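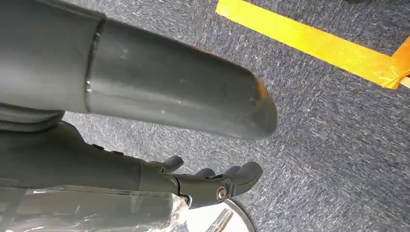

Week 5: How a claim gets tested

Reading for Thursday: Ra, chapter 7 (the Prurberg water study). Bring your notes on the Han survey from last week.

1. Claim and hypothesis
A claim is a general statement. A hypothesis is narrow enough that a measurement could show it to be wrong. "Well water makes people tired" is a claim. Rewrite it as a hypothesis before class.

2. The Prurberg study
Soon-im Ra followed 355 adults over one winter. Of these, 80 drank mainly from private wells. The two groups were not matched for age, so look closely at the second table in the chapter.

3. Terms
Control group: people who don't get the thing being tested.
Confounder: something else that could explain the result.
Replication: the study run again by other people, with new data.

4. Replication at Fluston
Hyun-seo Ryu repeated the work in Fluston and found a smaller difference between the groups. Ra's reply is at the back of the chapter. Read both before deciding who has the stronger case.

Short paper: one page on a confounder Ra did not measure. Due at the end of October.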